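Gresolcombe Paper Folding Circle
Progress report to the Woldemariam Fund for Small Crafts
13/03/2023

Dear friends at the Fund,

It is a real pleasure to be writing to you again, and I hope you will forgive me if I go on a bit, as we have had a busy stretch and there is plenty to tell. When we last wrote, the modular folding sessions were just a line in our plan. They now meet every week in the upstairs room at Wodthorpe, and we have 26 regular folders, several of whom had never made so much as a paper boat before they came to us.

Most of the grant so far has gone on paper, as we said it would. We bought 1,000 sheets of the heavier two-color stock for the big kusudama balls, and we have been very glad of it — the thin paper we used before went soft at the corners after two or three tries, and the units would slide apart overnight. We buy it ready cut in squares now. That costs a little more per pack, but it saves us a whole evening at the trimmer each month, and the squares really are square.
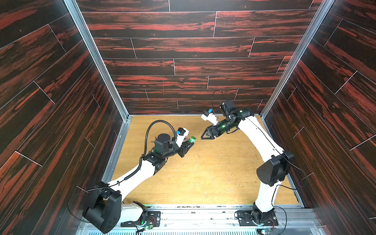

Two robot arms facing each other, dark plank-patterned walls on three sides.

The large piece is coming along nicely. You may remember that we promised a hanging display for the library in June, built entirely from Sonobe units and their cousins. The full design calls for 2,744 units, and the folding has gone faster than the joining. We have boxes and boxes of finished units, sorted by color, and the first of the large balls is up on its cord. The second gave us trouble. One group had been folding left-handed units and another right-handed, all of them beautifully neat, and they will not lock together however sweetly you ask them. We have set the odd ones aside for a smaller wreath and written the direction of the fold on the instruction sheet in big letters.

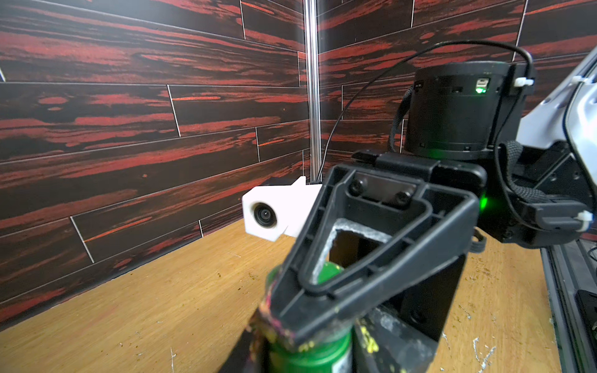
Beginners have been finding the pocket-and-tab step the hardest part of the whole course, so we have slowed it down and now give it an evening to itself. The trick is in how much you squeeze: too little and the tab wanders off sideways, too much and the pocket creases shut before anything is in it. I tell people to think of a bottle held between two fingers, like the green one in the picture, with support coming from both sides while the other hand does the guiding. It seems to help the younger ones especially, and one table has begun closing whole pyramids without any tape.

We also tried out the Todeo folding boards in January. They are pleasant to work on and the scored lines are a help with thirds, though they are small for our largest sheets and we have decided to buy only two more. The money left over from that line, around 10 percent of what we had set aside, we would like to move across to paper, if you are happy with that. A short note back would be plenty.

Still to do before summer: join the remaining balls, test the hanging cords with the full weight on them, and print the little take-home booklet with diagrams for three of the easier models. The drawings are finished but the wording needs another pass, particularly around the inside reverse fold.

You would be very welcome at any session, and there is always a spare chair and a stack of squares to practice on. Thank you again, from all of us.

With warm wishes,
The Gresolcombe Paper Folding Circle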